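양팔 작업대 2차 예산을 다시 짰다. 1차 견적은 팔 값만 보고 잡은 것이어서 주변 항목이 거의 빠져 있었고, 그대로 올렸다면 중간에 추가 구매 품의를 여러 번 냈을 것이다. 항목별로 정리해 둔다. 금액은 전부 만 원 단위, 부가세 별도.

총액은 1,869. 현재 쓰는 작업대와 같은 구성을 한 조 더 만드는 기준이다. 팔 두 대, 그리퍼 두 개, 손목 카메라 두 대, 고정 카메라 한 대, 프레임과 벽 패널, 상판, 전원부, 제어 PC, 예비품까지 포함한다. 인건비와 공간 비용은 넣지 않았다.

1. 팔
견적은 Sullmont와 Wekov 두 곳에서 받았다. 가반하중은 둘 다 충분하다. 우리가 다루는 것은 손바닥 안에 들어오는 소형 물건이고, 무거워 봐야 보조배터리 정도다. 차이는 반복 정밀도 표기 방식과 관절 모듈 단품 판매 여부에서 났다. Wekov는 단품을 팔지 않고 팔 전체를 입고시켜야 수리가 된다. 수리 기간 동안 한 팔로 돌릴 수 있는 작업이 없어서 양팔 작업대에서는 사실상 전면 정지다. 단가는 Sullmont가 높지만 이쪽으로 간다.

견적서를 볼 때 확인한 것:
- 베이스 체결 볼트 규격과 동봉 여부
- 손목 플랜지 도면 제공 여부 (카메라 브래킷을 자체 제작할 경우 필수)
- 통신 보드가 팔마다 한 장인지 공용인지
- 전원 커넥터 극성 표기
- 펌웨어 업데이트가 유상인지

통신 보드는 팔마다 따로 쓰는 구성으로 요청했다. 공용 보드가 싸지만 한쪽 통신이 끊기면 양쪽이 같이 선다.

2. 그리퍼
1차 예산에서 제일 크게 틀린 항목이다. 평행 그리퍼 본체만 넣고 손가락을 소모품으로 잡지 않았다. 배터리 덮개처럼 얇은 물건은 손가락 끝의 상태에 따라 결과가 달라진다. 끝단이 닳으면 덮개의 작은 탭을 걸지 못하고 면으로 밀어 버린다. 손가락은 본체와 분리해서 별도 행으로 올렸고, 교체 주기는 500회로 잡았다. 사이클 카운트는 로그에서 자동으로 뽑는다. 주기를 더 늘릴 수 있는지는 데이터가 더 쌓인 다음에 본다.

손가락 재질은 검은색 무광으로 통일한다. 반사가 있는 재질을 쓰면 손목 카메라 화면 하단에 밝은 점이 생기고, 하단은 파지 지점에 가장 가까운 영역이다.

3. 카메라
손목용은 Petrauskas의 소형 모듈로 정했다. 화각이 넓어 상판 가장자리가 휘어 보이지만 보정 파라미터를 따로 저장하므로 문제 삼지 않는다. 케이블은 본체 가격에 포함되지 않는다. 길이 선정에서 실수가 잦은 항목이라 적어 두면, 팔을 완전히 뻗은 자세에서 재고 손목 회전분을 더해야 한다. 딱 맞는 길이로 주문하면 손목이 돌 때 커넥터가 먼저 빠진다. 케이블과 타이를 묶어 40을 배정했다. 1차에서는 0이었다.

고정 카메라는 기존 모델과 같은 것을 한 대 더 산다. 다른 모델로 바꾸면 색 보정부터 다시 해야 한다.

4. 프레임, 벽, 상판
프레임은 Gralia에 알루미늄 프로파일을 절단 가공까지 맡긴다. 직접 자르면 싸지만 직각이 나오지 않아 벽 패널 이음부에 틈이 생긴다. 벽은 세 면을 밝은 무지 패널로 막는다. 배경을 통제하는 목적이라 무늬가 있으면 안 된다. 상판은 짙은 나뭇결 무늬를 유지한다. 흰 물체와 대비가 좋은 대신 조명이 한 지점에 몰리면 뿌옇게 뜬다. 확산판을 추가할지 상판을 완전 무광으로 바꿀지 아직 결정하지 않았고, 예산에는 비싼 쪽인 상판 교체를 넣었다.

전면 레일과 배선용 슬롯 부재는 같은 업체에서 일괄 구매한다. 볼트 종류를 줄이는 것이 목적이다.

5. 작업 대상물
빠뜨리기 쉬운 행이다. 소형 전자기기는 여닫기를 반복하면 덮개 걸쇠가 먼저 상한다. 같은 모델을 여러 개 확보하고, 단종되면 대체품을 찾는 시간까지 일정에 넣어야 한다. 배터리도 포장 색이 다른 것을 섞어서 산다. 한 종류만 쓰면 나중에 색이 바뀌었을 때 인식이 흔들린다.

6. 납기
팔 납기는 발주 후 4주, 프로파일은 그보다 짧다. 발주가 6월로 넘어가면 프레임만 먼저 받아 벽과 상판을 조립해 두는 순서로 간다. 카메라는 재고품이라 변수에서 뺐다.

현재 작업대에서 작업 중인 모습.

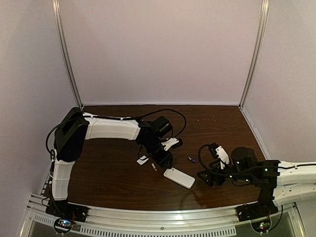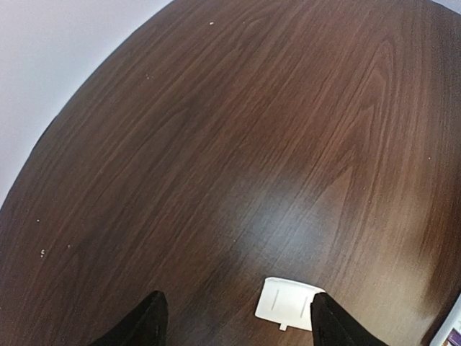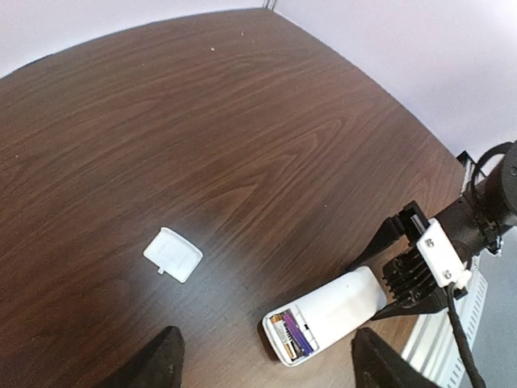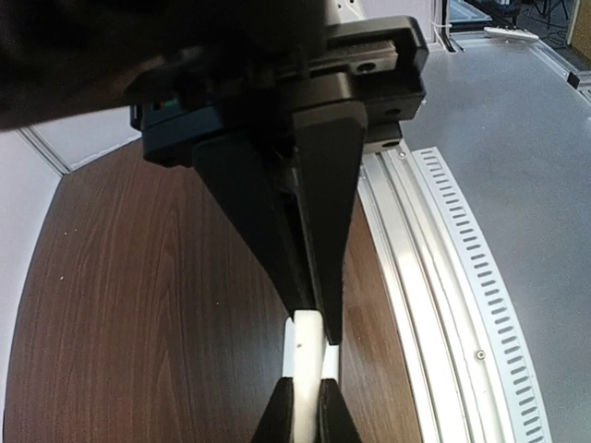
장비 메모 제4호

첫 번째 사진의 왼팔 케이블은 긴 링크 위를 따라 흰 타이로 묶여 있고, 손목 모터 위에서 크게 휘어 올라간다. 길이 여유는 이 정도를 기준으로 발주한다. 왼쪽 팔꿈치 바깥으로 벌어진 구간은 벽과 가까우므로 새 작업대에서는 벽 패널을 바깥으로 조금 물리고, 프로파일 절단 길이도 그에 맞춰 수정 요청했다.

세 번째는 흰색 기기의 배터리 칸이 열린 상태다. 덮개는 옆에 따로 놓여 있고 그리퍼는 본체 쪽을 잡고 있다. 한 팔이 본체를 고정하고 다른 팔이 덮개를 다루는 작업이 많아서, 양쪽 그리퍼 사양을 다르게 가져가자는 의견도 있었다. 고정 쪽은 넓은 손가락, 조작 쪽은 뾰족한 손가락을 쓰자는 안이다. 예비품이 두 종류로 늘어나고 좌우 역할을 바꿀 수 없게 되어 이번에는 제외했다.

손목 카메라 쪽에서 보면 상판 위의 작은 흰 부스러기도 그대로 잡힌다. 소형 흡입 청소기를 공구 항목에 추가했다. 금액이 작아서 총액은 예비비에서 조정했고 1,869 그대로다.

남은 미결 사항은 Petrauskas 모듈의 케이블 커넥터 방향(직선형, 꺾임형)과 확산판 건이다. 커넥터는 브래킷 도면이 나온 뒤에 확정한다.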